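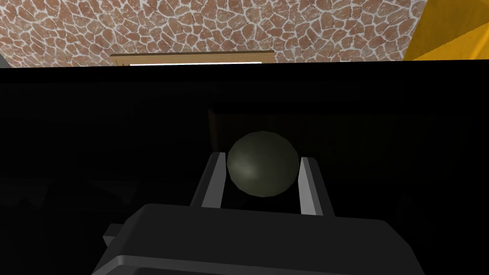 ## Clalbridge Olive Oil Goes on Sale This Fall, and I Can't Wait for You to Try It

**CLALBRIDGE, 10/08/2000** – Hi, I'm Cauã Frota, and I run the press at Skeller. We're a small olive grower on the east side of Clalbridge, and today I get to announce our very first oil made entirely from our own trees. It's called Hitix (my grandmother's name for the hill behind the house, and no, I can't tell you how she spelled it) and it goes on sale at the farm store as soon as the last bottles are labeled.

We planted 3,101 trees on this land, most of them on the slope that gets the morning sun. For years we sold the fruit to other people. It paid the bills, but I always wondered what our olives would taste like on their own, so this season we kept the whole crop back and pressed it ourselves in the old packing shed.

### What it tastes like

Grassy and green, with a peppery kick at the back of the throat that makes some people cough. I love that part! We pick early, while the fruit is still firm and green, so you get less oil out of each bin but a lot more flavor. My wife puts it on vanilla ice cream with a pinch of salt. I thought she was kidding the first time, and now I do it too.

If you like a softer oil, we're also bottling a small run called Yao, pressed from the riper fruit on the lower rows. It's buttery and mild, good for baking and for kids who think pepper is an insult. There's much less of it, and I'm not sure we'll make it again next year. It depends on how the lower rows do, and they've been moody ever since we changed the drainage.

### Bottles, prices and where to get it

We filled 1,050 bottles of Hitix, all in dark glass to keep the light off the oil. Each one is $25, with a limit of two per customer to start. Yao is the same price. Both will be sold at the Skeller farm store, and a few Clalbridge restaurants have asked for a case, so you may run into it at dinner before you see us.

We don't ship yet. I've looked into it and the packing costs more than I'd like, plus I broke three bottles testing boxes on my own porch. Call the store if you live far off and we'll hold yours at the counter until you can get here.

Keep the bottle away from the stove, please. I know it's handy there. A cupboard is better, and once it's open you should use it up instead of saving it for company.

### Come see the press

The shed will be open to visitors while we finish the late rows. It's loud, the floor is slick in places and it smells wonderful, so wear shoes you don't care about. We'll have bread out for tasting. School groups are welcome too, but those visits will have to wait until April, when the pruning is done and I have both hands free.

Reporters who want to taste the oil or talk trees can ask for me at the farm store. If I don't pick up, I'm in the shed and can't hear the phone. Leave a message and I'll call you back after supper.

**Contact:** Cauã Frota, Skeller, Clalbridge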